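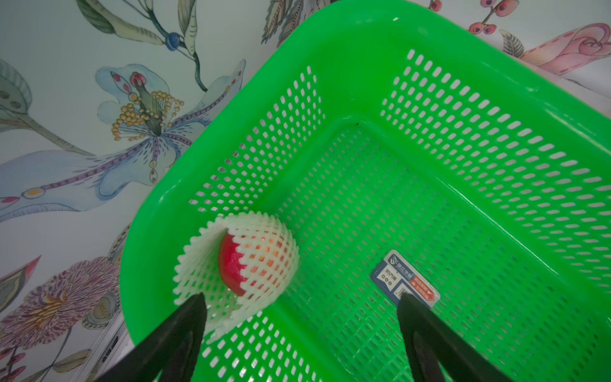 Solveig says I should leave the foam on until I eat the thing, it keeps the bruises off. Well, maybe! But then the green basket fills up with those little white net sleeves and I can't tell what's fruit and what's packaging, so tonight I finally had a go at it.

I got as far as the red one (apple or peach, I'd have to pick it up and sniff to say which) and its sleeve was already half rolled back, like a sock. And there was a sticker lying on the bottom of the basket, dark blue with a sort of white leaf and Chinese writing on it. Stickers always end up on the basket floor in this house, or on my elbow.

I do like this basket. It came from the shop on Plivovgate when I moved in, and I've rinsed it in the sink more times than I've washed the car. Everything drains out of the slots, crumbs too, straight onto the counter, hmm.

Joonas Partanen wants me to save the foam nets for him, he packs Christmas ornaments in them and says he's got nearly 20 put by already. In June! I told him he can have all of mine if he comes and gets them, and he said he'd bring coffee. Must remember to buy milk. And plums, if they have the small dark ones again.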